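Use a Wooden Table and Put a Cloth on It

I do most of my small repair and cable work on a table that could just as well have dinner on it. People who see it tell me I should get a proper bench with a steel top, or at least one of those blue rubber mats. I priced a steel bench last February. It was $587 before delivery, and I didn't buy it. The table cost me $60 secondhand, and I think it is the better surface anyway.

My main argument is the cloth. Small parts are hard to see on bare wood, especially pale wood with a grain and knots in it. A plain dark cloth fixes that. A yellow network cable on black is easy to follow from one plug to the other, and the clear end of the connector shows up too. A cloth also goes in a drawer when the work is done, and a rubber mat has to lean against a wall somewhere. 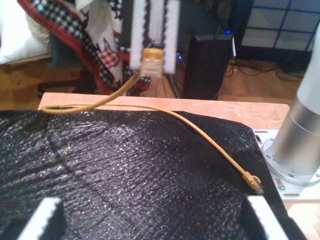 Amr Morsy wrote to me that a cloth is the worst thing to work on. It wrinkles, small screws hide in the folds, and a shiny one throws light back at you just when you are trying to check the order of the wires. He uses a sheet of white cardboard and throws it out when it gets dirty.

He has a point about the shine. A matte cloth is better, and I would pay a little more for one. I don't agree about the wrinkles. A wrinkle stops a screw from rolling. On cardboard the screw goes straight to the floor, and I have spent enough time on my knees looking for screws between floorboards.

Then there is the table itself. Wood takes marks, and people treat this as a fault. A smudge or a dent on a work table does no harm. I can drill it, clamp to it and screw things down to it with ordinary tools. If I put a hole in the wrong place, I fill it. I would not want to try that on a steel top with what I have in my garage.

Color matters as well. Dark metal on light wood is easy on the eyes. The outline is clear, and an open bolt hole with wood under it reads as a pale dot, so lining up a plate takes less squinting.

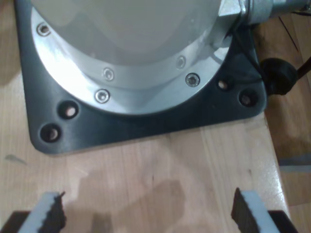
One reader disagreed in a short note. Softwood crushes under a washer, the note said, and anything heavy that is screwed into it will work loose in 2 years unless there is a backing plate underneath.

I accept that for heavy things. Put a plate underneath, or use thicker wood. Neither one costs anything close to a steel bench. For cables, plugs and most of what gets fixed in a house, a solid wooden table and a dark cloth are enough.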